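Kereama Hand-Held Gripper Pair: Set-up and Care Guide
Section 3: Looking after the finger pads

If you only read one section of this guide, make it this one. The pads are the cheapest parts on the whole gripper and they do the most interesting job. A fresh, well-seated pair will pick up a single layer of thin cotton from a bare table, and it is a real pleasure to feel that through the handle for the first time. A tired pair will slide off the same cloth again and again, and you will blame your wrists, the lighting and the software before you think of the foam.

This section covers checking the pads, taking off old ones, fitting new ones and trying the pair out before it goes back to work. It applies to both grippers. Section 2 deals with the handle and cable, and spare pads are listed in the parts section under item 776.

3.1 Checking the pads

Check before each session. It takes very little time once you know what a good pad feels like.

1. Stop any recording and unplug the gripper cable at the station end. Leave the handle end connected.

2. Rest the gripper on a flat, clean table with the jaws open, so you can see between the fingers. A pale table top is best, as dark foam on a dark bench hides almost everything.

3. Look along the edges of each pad, then at the gripping face. You are looking for lifted corners, loose flaps, layers coming apart and torn or bunched foam.

4. Run a fingertip lightly along the top edge of each pad, moving from the plastic towards the foam. A sound edge feels continuous. A lifted one catches your skin.

5. Compare the two fingers. They seldom wear evenly, and the worse one decides what you do next.

A slightly frayed edge will still hold most things. Once layers have begun to part, or a tab of pad material is sticking out into the gap, change both pads on that gripper. The tab will touch the cloth before the rest of the pad does, and the grip will start in the wrong place.
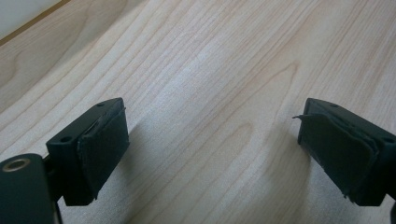
Boyang Xie wrote to us after the first edition to say that changing both pads seemed wasteful when only one was torn, and that at Nirna they had been replacing single pads for months with no trouble on boxes and bottles. Folded towels were another matter, Boyang added: the old pad let go first and the towel turned in the jaws.

We tried it ourselves and got the same result, so here is the fuller advice. For hard objects, a single new pad opposite a lightly worn one is fine. For cloth, paper or anything that bends, change the pair.

Note: Don't trim a loose flap with scissors and carry on. It looks tidy, but the foam behind the cut is already coming away and will lift again.

Note: Don't glue a lifted corner. Glue sets hard, and you end up with a stiff spot in the middle of a lovely soft surface.

3.2 Taking off the old pads

You will need a plastic scraper, lint-free wipes, isopropyl alcohol and a small dish for the bits.

Caution: Isopropyl alcohol is flammable. Open a window or run the extractor, and keep it well away from heat and sparks.

Caution: Never use a metal blade on the fingers. The plastic marks easily, and a groove under a pad will show up as a ridge in the grip.

1. Open the jaws fully. If they try to close, slip the parking wedge between the fingers near the base.

2. Start at whichever corner has already lifted. Work the scraper under it, nearly flat against the plastic, and push slowly along the finger.

3. Peel the pad back on itself with your other hand as you go. Old foam likes to split and leave a thin layer behind. Be patient with it — a slow, steady pull brings away far more than a quick one.

4. Rub off what is left with your thumb. It should roll up into little crumbs.

5. Wipe the face of the finger with a dampened wipe, then again with a clean one. Keep the liquid out of the holes in the finger and away from the threaded insert in the body.

6. Leave the plastic to dry for 3 minutes before fitting anything.

3.3 Fitting new pads

1. Wash your hands. Skin grease is the usual reason for a new pad lifting in its first week.

2. Bend back a narrow strip of the backing paper at one end only. Don't peel the whole sheet.

3. Line up the exposed end with the base of the finger, keeping the long edges level with the plastic. Touch it down gently. You can still lift it and try again at this point.

4. When you are happy with the line, draw the rest of the backing away with one hand and smooth the pad down behind it with the other.

5. Fit the pad on the other finger in the same way.

6. Take out the parking wedge, close the jaws on a clean folded wipe and hold them shut for 2 minutes. This presses both pads evenly, and it works much better than thumbs.

7. Open the jaws and look at the edges again. If any pad overhangs the plastic, take it off and fit another.

Note: The adhesive gains strength overnight. You can do the cloth trial in 3.4 straight away, but save heavy objects for the next day.

3.4 Trying the pair out

This is the fun part! Plug both grippers back in, stand at the table as you would for a normal session and put a soft, unironed cloth in front of you. Crumpled is good. A neatly pressed square is too easy and tells you very little.

1. Bring both grippers in low from either side, with the jaws open and the fingertips just above the table.

2. Close one on a fold of the cloth and lift slightly. The cloth should come up with the fingers, with no slip and no twist.

3. Keep hold and close the second gripper on another fold.

4. Draw the hands apart gently until the cloth between them is taut, then relax. Do this 3 times.
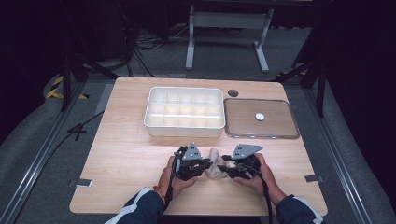
5. Change over, so that the gripper that went in second now goes first, and repeat from step 1. A pad that is slightly out of line often behaves well when it follows and badly when it leads.

6. Put the cloth down and open both jaws together. The cloth should drop away cleanly. If it clings to one finger, look for adhesive showing at the edge of the pad and wipe it off.

If the cloth slips on one side only, go back to 3.1 and check that gripper by touch. If it slips on both, try a second cloth before you suspect the pads, as some fabric softeners leave a slick finish.

Aroha Bright's tip for learning the feel of it is to do the whole trial once with your eyes on the cloth and once looking straight ahead. The second go is surprisingly good at showing up a weak grip.

3.5 Keeping a record

Write the change on the card kept with each pair: the date, which gripper, which fingers and who did it. A typical line reads:

13 October 2026, left gripper, both fingers, Y. Echeverri. Inner pad layers parting. Cloth trial passed.

Store spare pads flat in their packet, out of sunlight. If the backing paper has curled away at the edges, use that pad for practice and open a fresh one for the gripper.

Continue to Section 4 for checking the jaw travel.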